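The Suststead Newsletter

Lertchai had 506 names on the list by the time the kettle boiled, and he knew because he had refreshed the page between every spoonful of sugar. Five hundred and six! In December it had been two, and one of those was his own second address.

He carried the laptop to the window and read the subject line again. "What the ferry taught me about selling soap." It was good. It was so good he wanted to ring somebody up and read it down the phone, though it was barely six in the morning and the whole of Skordale was asleep behind its curtains.

The soap belonged to Suwannarat, a tiny shop with a blue door and no website to speak of, and they had given him the run of their emails on a handshake. Write what you like, they'd said, as long as it sounds like us. So he wrote about the harbour, and the smell of lemongrass on the stairs, and the woman who bought one bar every week and never the same one twice. He loved it. He had never loved a job like this, and he'd had plenty.

His finger hovered over Send. One more read. He took out a comma, put it back, and then pressed the button before he could fiddle any further, and the little grey bar crept across the screen.

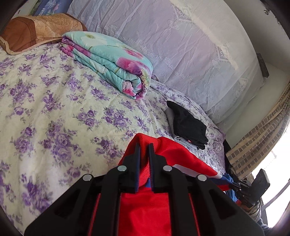
Alex wrote back first, at ten past six, to say the ferry story was lovely but where on earth was the link? There was no link. How was anyone meant to buy the soap?

Lertchai scrolled down, and up, and down again. Almost 400 words of harbour and lemongrass, and nowhere to click.

He laughed so hard he had to put the mug down. Then he opened a fresh message, typed "I forgot the soap" in the subject box, and wrote three lines beneath it, with the link in the middle one, big as a barn.

By seven the replies were pouring in. People wanted to know about the ferry. People wanted to know which bar the woman had bought this week (ginger, he told them, every single one of them, typing as fast as he could). At half past, the shop rang and asked him to come down and help with the parcels, and he went out with his coat on inside out.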